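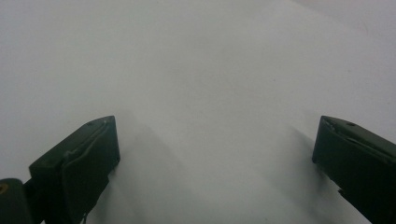

Tremblay Shared Workshop – Robotics Evening Course – Course Notes, Unit 6

Gripper fingers: geometry, fitting and wear

Revised October 23, 2024

1. Scope

These notes cover the fingers of the hand-held Plutcombe gripper and the checks made before it is used on the bench. Electronics and logging are in the next unit. Students who missed the printing session should read the Unit 2 notes first, as print orientation is assumed from here on.

2. Terms

Finger: the moving part that meets the object. Each finger has a top face, which carries the holes, and an inner face, which points at the opposite finger.

Mount: the block at the base of the finger. It transmits the closing force and must not flex.

Opening: the distance between the inner faces with the trigger released, measured at the tips. The design value for this build is 63 mm.

Parallelism error: the difference between the opening measured at the tips and the opening measured at the base.

3. Geometry

The inner face does the gripping. It should be flat over its full height. A finger that bows outward touches the object along a single line, and the object can then pivot in the grip.

The tips end square. Pointed tips were tried in the February build and picked up small washers well, but they marked soft objects and were dropped. A square tip gives a straight edge that can be set against a ruler, which makes the alignment check in section 5 much quicker.

Dark filament is used for both fingers. It gives a clear outline against the white bench surface, and the edges can be judged by eye. The drawback is that scratches on a dark face show early, long before they have any effect on grip.

4. Fitting

Clean the holes with a hand drill bit. Do not use the powered drill, which melts the wall and leaves a lip. Test each screw in its hole before assembly. It should turn in with light finger force for the first few threads and then need a driver.

Fit the left finger first and leave the screws slack. Fit the right finger, close the jaws by hand until the inner faces meet, then tighten both sides in turn. If one side is tightened completely before the other is fitted, the error ends up in the second finger and is hard to remove.

Trim any burrs along the inner edges with a flat blade held parallel to the face. Small burrs near the middle of the finger are the usual cause of a jaw that will not close completely.

5. Alignment check

Work on a plain, evenly lit surface. Release the trigger and view the fingers from the mount end, looking toward the tips. The two tips should sit at the same height. Measure the opening at the tips and at the base and write both values on the build sheet. Repeat with the trigger half pulled.

A parallelism error that changes between the two positions points to play in the linkage. An error that stays constant points to the finger or its mount, and can be corrected with a paper shim.

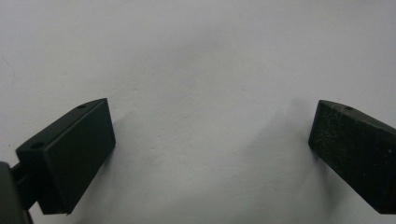 Fig. 2. Fingers apart over the white surface. Scratches and scuff marks on the front face of the right finger; left finger clean.

6. Wear

Wear is seldom equal on the two sides. Compare the faces at the start of each session, under overhead light, and record which finger is marked and where. Fine scratches in the upper part of the face can be left alone. Replace the finger if a nail catches in a scratch, or if a chipped corner reaches the area that touches the object.

The test rig at the Zarnness workshop ran one pair for 1,906 closing cycles on steel blocks. The opening at the tips did not change by a measurable amount. The faces became polished, and grip on smooth parts dropped before any change in size could be found. A light pass with fine abrasive paper restored it – remove the dust completely before the next test.

7. For the next session

Bring the completed build sheet, with both openings recorded, and one spare finger printed with the Prestano profile. Read section 4 again before fitting the spare. Pairs with a varying parallelism error should bring the linkage parts as well.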